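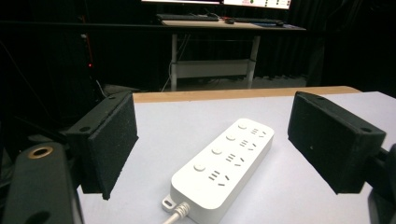

Clesby council counts its power points, finds it has 34

Clesby Library will spend part of its winter closure having new power points put in, after council staff finished an audit of the building's electrical outlets and found 34 of them, of which 24 work and six are behind the large print westerns.

The audit, tabled at the May meeting, follows several years of complaints from people who come in to study, do their tax or charge a phone while pretending to read the paper. The library was built when the most demanding appliance on the premises was the urn. It now has a desk booking system, two printers, a heat pump and, by mid-afternoon on a school day, most of the teenagers in Sarkbridge and Clesby combined, each with a laptop on four per cent.

The usual answer has been the power strip. The library keeps a drawer of them at the front desk, lent out on the same terms as the scissors, and they come back at about the same rate. Regular visitors have taken to bringing their own. At the long table near the window, seating is now decided less by the view than by who got to the wall first.

Branch manager Kumudini Gazi told councillors the arrangement had its own etiquette, none of it written down.

"If you plug in a strip, you're expected to share it," she said. "If you unplug somebody to do it, you'd want to have a very good reason, and you'd want to be sitting a fair way off when they find out."

Ms Gazi said staff spent more time sorting out cords than finding books. One patron was asked to move along after running a slow cooker in the local history section. He told staff there was no sign against it. There is now a sign against it.

The works will add outlets along the window wall and the reading room, with floor boxes under the two study tables. The drawer of power strips will be retired, although Ms Gazi said she would believe that when she saw it. Council's electrical contractor, Buchanan, has advised against plugging one strip into another, a practice its report calls "well established on site".

Cost was the sticking point. Council had set aside enough for the window wall only, and the motion to do the lot passed after 40 minutes of debate, much of it on whether people should be encouraged to charge things at ratepayers' expense. One councillor wanted to know what a full phone battery cost the shire. An officer took the question on notice and came back after the tea break to say it was well under a cent. The councillor said it was the principle. Another councillor, whose phone was charging at the back of the chamber at the time, abstained.

A proposal for coin-operated outlets was withdrawn when it was pointed out that the coin mechanisms would cost more than the wiring. A second proposal, to limit each visitor to one plug, was sent off for a staff report and is not expected to be seen again.

The library's petition on the matter drew over 1000 signatures, a healthy turnout for a town that could not fill a public meeting about the bypass. Several signatories added remarks. One asked for a quiet area for people without devices. Another asked for the toilets to be fixed first, and put it in capitals.

The building will close while the floor is up. During that time a reduced service will run from the Belance community hall, with a trolley of new releases, a returns chute and one computer. Holds can be collected from the side door between 10 am and 4 pm. Story time will go ahead in the supper room, and parents are asked to use the car park off the lane, as the front spaces belong to the bowls club and the bowls club has noticed before.

Borrowers with items due during the closure will have their loans extended automatically. Anyone holding a library power strip is asked to return it to the desk before the doors shut. There will be no fines and no questions.

The hall at Belance has two power points. One of them is for the urn.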